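Tamiru is a restaurant and coffee house in Prondthorpe, known for Ethiopian home dishes and for its long coffee service in the afternoon. It was opened by Abenezer Kassa and his cousin Amanuel Fikre in a former shoe shop on Tradgate, the main shopping street of the town. The restaurant has 36 seats, and 18 of them are at low woven tables where the guests share one large tray.

The kitchen bakes its own injera, the sour flat bread of the Ethiopian table, from a batter which rests for 2 days. The most ordered dishes are doro wat, a slow chicken stew with boiled egg, and shiro, made from ground chickpeas. On fasting days of the Orthodox calendar the menu has no meat or dairy, and the lentil and cabbage dishes are served in bigger portions.

12 shares · 4 comments

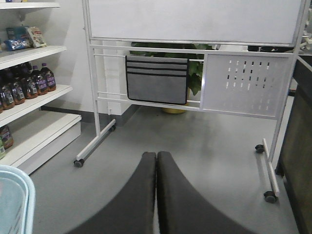 Prondthorpe, August

Coffee is roasted in a small pan beside the guests and is poured in three rounds. The service begins at 3 p.m. and can last until the evening menu. Popcorn is given with the first cup, as is usual in Ethiopia.

Besides coffee, the house sells tej, a honey wine. It was made at first by Fikre himself, and later by the Inau cellar, whose owner Miloslav Kratochvíl had before produced only mead and cider. The Inau version is drier than most, and some regular guests have asked for the old one to come back.

The food writer Bradley Cropper praised the shiro in an early review but found the room too loud. After this, cloth panels were hung on the ceiling. Ansel Pettigrew, who managed the dining room in the first years, started the custom of the shared New Year meal in September, when the kitchen prepares up to 900 pieces of injera during the week.

Tamiru does not take reservations for fewer than six persons. The low tables are given in order of arrival.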